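Cleaning a matte white work table between bookings

Last updated: Sep 21, 2024

Eirlys Llewellyn
Our office is responsible for a shared work room with pale, matte-topped tables. Small dark specks collect on the surface, and we are uncertain which products may be used without leaving shiny patches. The tables were supplied by Viltivano in April, and no care sheet was delivered with them. Equipment with a white base is kept on the table and is normally left in place during cleaning.
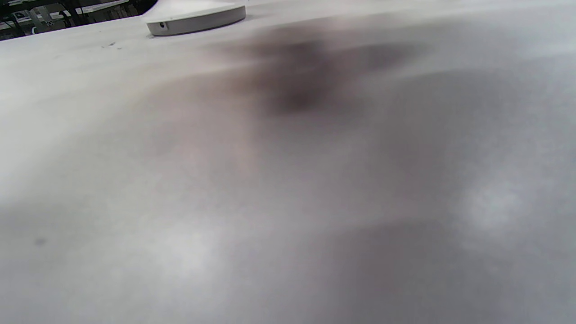

The room is reserved by several departments, and the time between bookings is often no more than 15 minutes. Please advise on a suitable daily method, and on whether the equipment should be lifted each time. The budget for supplies is $130 for the term.

Tessier Facilities Desk
For a matte top of unknown finish, begin with the mildest method. Remove grit first with a dry microfiber cloth, folded and turned often. Follow with a second cloth dampened with water and one or two drops of plain dish soap, then dry the surface at once. Do not use melamine sponges, scouring powder or furniture polish. These may produce the shiny patches you describe — and such patches cannot usually be reversed.

Anything that stands on the table should be lifted at least once a week. Grit gathers against the bottom rim and will scratch the top if the item is pushed sideways. Unplug powered items beforehand, and keep liquid away from any opening in the base.

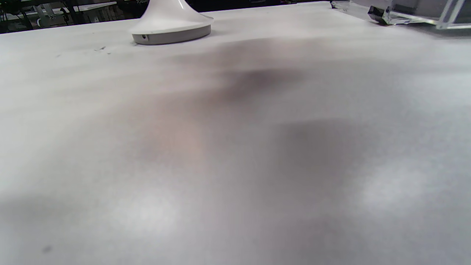

Clear acrylic requires separate treatment. Ammonia-based glass cleaner and alcohol wipes can cloud it or cause fine cracks. A soft cloth and lukewarm soapy water are sufficient. Please keep one cloth for acrylic only and wash it without fabric softener.

Your budget should be adequate for cloths and soap.

Skiser
We use baby wipes on ours. No problems so far, but they do leave a film if the table is not dried after.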